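27/12/2020

Okay, diary, I have been bad at this. The last thing I wrote in here was a shopping list. But today deserves a page because our class project finally moved, and my head is too full to sleep anyway.

So. The Nallura team (that's us, named after nothing, we just liked how it sounded) has to show something in March that can handle dishes without smashing them. Everybody else in the class picked blocks or tennis balls. We picked glass. Clear glass! I argued for it, I was very loud about it, and I've regretted it on and off ever since. The depth readings go right through the stuff and come back with the tabletop. Our model looked at a bowl last month and decided it was a wood stain.

The teacher's advice was to stop fiddling with settings and go get better examples of people handling glass, lots of them, slow and clear, with both hands in view. That's what we've been doing. Nidusden is the name of our shared folder (don't ask, it won a vote) and it now has 30 clips in it that I'd call usable. I spent the afternoon on the tabletop ones, picking out moments and writing labels like "left hand on rim" until the words stopped meaning anything. I had tea next to me the whole time and let two cups go cold.

I'm sticking a couple in here so I remember what the job looks like.

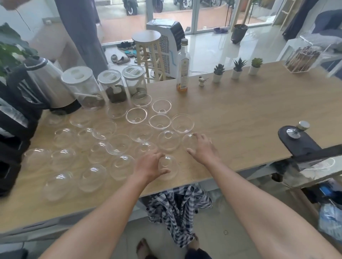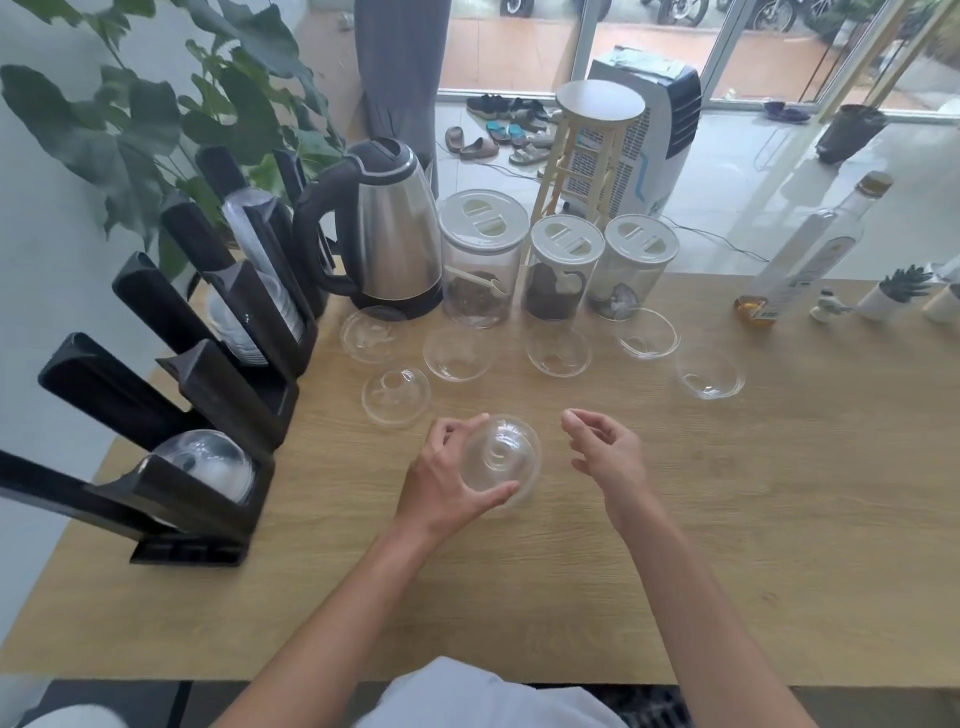 The labels took forever. We have 12 of them now, down from some ridiculous list where there was one word for touching a thing and a different word for resting a hand on a thing. I still think that difference matters and I lost that fight. Maybe I'll bring it up again after break, when everybody's rested and nicer.

Then I ran the small test, just the part that has to say where a rim is. I gave it 100 stills it hadn't seen. I sat there eating crackers and watching the bar crawl. It's still awful with overlapping rims — it sees two bowls and draws one enormous bowl — but for things standing by themselves it's so much better than it was in the fall that I did a little dance in my socks. I also found 6 stills where my own label was wrong, left and right swapped, which was embarrassing, and I fixed those before anyone could see.

Other stuff. The Jesport meet has been moved online, so no bus, no matching shirts, no terrible sandwiches. I'm sadder about the sandwiches than I expected. We can send in a video for our part, and the rules say one take with no edits, so that's going to be a long weekend for somebody. Rissanen (the other team, the one with the nice arm) already posted theirs and it's good, it's annoyingly good, though they're only stacking cubes.

Tomorrow I want to try the overlapping ones again with the lights turned down, and write back to the group about who has the spare cable. I also promised to wash the car. Going to bed, my eyes feel like sandpaper.

Questions about the project? Use the contact page | © 2020 Nallura team diary | Back to top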